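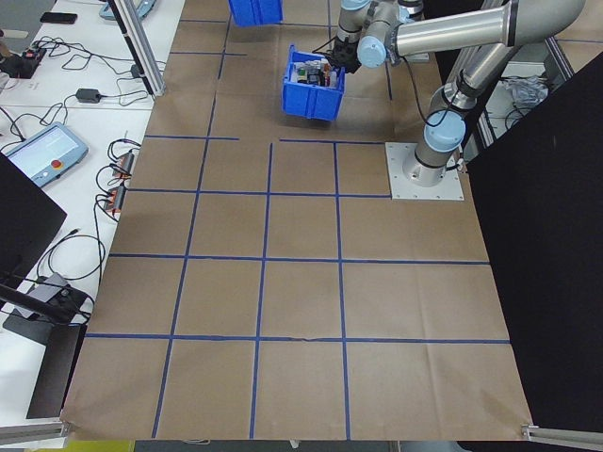

Which gripper pads hold the rim of a plastic storage bin best when the bin is lifted from one side?

Krum Hoxha

Our department is comparing two sets of pads for a parallel gripper, one of smooth hard plastic and one of ribbed rubber. The task is to lift a part-filled bin by its rim and set it down in another place. We should be grateful for advice on the choice of pads and on how the trial ought to be run.

Vega Esteban

Ribbed rubber is the better choice for a bin lifted from one side. The load hangs away from the fingers and tries to turn the rim within the grip, and a soft pad resists that turning at a lower closing force. Hard pads can be made to work, but the force required may mark or bend a thin rim.

At the Altthorpe workshop we ran 203 lifts with each set, making 406 in all. The hard pads let the bin tilt far more often, chiefly when the contents had slid to the far side. The rubber had begun to wear at the corners by the end, and it should be inspected at regular intervals – we now do so after every 40 lifts.

Please also check the rated load at the wrist. The weight of the bin is only part of the matter, as its distance from the flange adds to the turning effect. The manual for your arm should give a chart for this.

Teodoro Lozano

Rubber. Wipe the pads with a dry cloth before each run.

Leandro Goicoechea

I agree with the first reply as regards the pads, but would advise care with the method. The same contents should be used for both sets, and their starting position in the bin should be recorded. Approach speed should also be fixed in the controller before the first lift and left alone. In our December trial at Tidura the speed was changed between sets, and the results could not be compared. We repeated the work at about 3 lifts a minute, with a short pause after each lift so that any slow slip could be noted.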